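Speaker notes – Zedeck review talk
23 May 2025

Slide 1 – title. Say hi, say who I am, water within reach. Get the disclaimer out early: I paid for my own license, they didn't send me one, and the only person there I've ever talked to is Wulan Sumampouw in support, who answered a lot of my emails and was nicer than I deserved.

Slide 2 – what it is. Zedeck is a simulation kit for tabletop arm work. You get a simulated arm with a two-finger gripper, a table, a big pile of block tasks, and a scripting layer called Korkero that sits on top and lets you say go there, close, lift, in Python. It costs 399 for a single seat. No hardware in the box (there is no box, it's a download). Pause here, someone always asks if the arm comes with it.

Slide 3 – why I bought it. Tell the Drutau story, but the short version! We had one real arm at Drutau, five people who wanted it, and a sign-up sheet that turned into a small war. I wanted somewhere to break my code at eleven at night without driving in. That was the whole plan. If they laugh, add the bit about Valter Vik signing up under two different names.

Slide 4 – install. Keep this quick. It went fine on my desktop and badly on my laptop. Old graphics driver, my own fault, cost me an evening. The install page does mention it, way down under the license text, where I didn't look. Tell people to update first.

Slide 5 – the block tasks. Slow down, this is the part folks came for. Every task starts with a reset, and the reset puts the blocks down in a new arrangement. Sometimes it's easy and they're spread all over. Sometimes you get a cluster, with little cubes sitting on or up against the big block, and your nice top-down grasp has to worry about the neighbors. I love these. My first script assumed every cube was flat on the table at the same height, and it got embarrassed pretty fast. Leave the picture up while I talk. 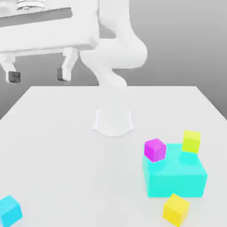 Can I run Zedeck without buying a real arm?

The whole kit works on its own, and you only need an arm if you want to send your scripts out to hardware later through the Tarigan add-on.

Slide 6 – the numbers. Only two on the slide, don't add more on the fly. I ran 1000 resets overnight on the stacking task and it never crashed, which I can't say for anything I've written myself. Over the whole trial I logged 3451 grasp attempts. I'm not putting a success rate up because half of those were me changing the script in the middle of a run, and a percentage from that would be junk. Say that out loud, people respect it.

Slide 7 – stuff I like. Resets are fast. You can save a random seed and get the same layout back, so when a grasp goes wrong you can go stare at it again and again (I did, a lot). Korkero error messages are written in plain words. The colors are bright and easy to separate, so you can get a basic vision script going the first afternoon.

Slide 8 – stuff that bugs me. Same colors, other side of the coin: a color script that works great in here will fall over in a real room with a real window in it. There's a lighting setting but it's buried three menus down and it forgets what you picked. Contact feels a little soft to me, too. A cube that should slip out of the fingers kind of hangs on. Wulan told me there's a friction fix planned for August – say planned, don't promise it for them.

Slide 9 – Tarigan. Be careful here, I only had it for a week. It moved my script over to our arm at Drutau with two lines changed, and the first run stopped short of the table by a good bit. Table height was wrong in my config. After that it was fine for reaching and lifting, and I never got as far as stacking. If anyone here has, I want to talk to them at the break!

Slide 10 – would I buy it again. Yep, for a shared lab or a class. For one person on one hobby project, try the trial first and see if you even open it in week two. Put my email up, leave it up, take questions. If the room is quiet, ask who else has fought over a sign-up sheet.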